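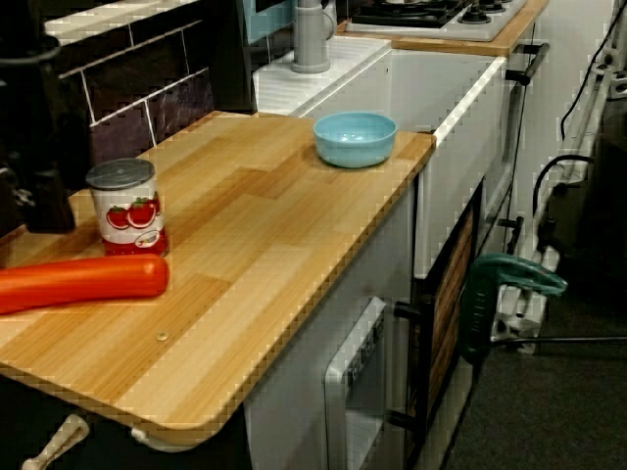
Chapter 2
Sediment and Life on the Continental Slope

2.1 Introduction

Beyond the edge of the continental shelf the sea floor falls away more steeply, and both light and food become scarce. This part of the sea floor is known as the continental slope. It is covered for the most part by fine mud, although rock is exposed where currents are strong or where the slope is too steep for mud to settle.

The present chapter considers how the type of sea bed affects the animals that live on it. The main case study is the Zokholm Bank, which was surveyed from the research vessel Plikilgate in April under the direction of Ylva Isaksson and Haruto Nomura. Samples were taken at depths between 90 and 300 metres along a single line running down the western side of the bank.

2.2 Soft and hard beds

Animals that live within the sediment are called infauna. Worms, small clams and burrowing sea urchins belong to this group. Those that live on the surface are called epifauna, and may be fixed in place - as sponges are - or free to move.

On the Zokholm Bank the change from coarse sand to mud occurs at around 185 metres. Above this depth the samples held mainly clams and brittle stars. Below it, burrowing worms made up the greater part of the catch. Matsuda and Polat link this change to the speed of the bottom current, which weakens with depth and allows finer grains to settle. Their argument is examined in Section 2.4, together with the objections raised by Zúñiga.

2.3 Methods of sampling

Two kinds of equipment are treated in detail. The box corer removes a block of sediment with its surface largely undisturbed, and is suited to the study of infauna. The towed sledge covers a greater area but gives a less exact record of position. Students should read the description of the Raudsepp corer in Appendix B before attempting the exercises on sample volume.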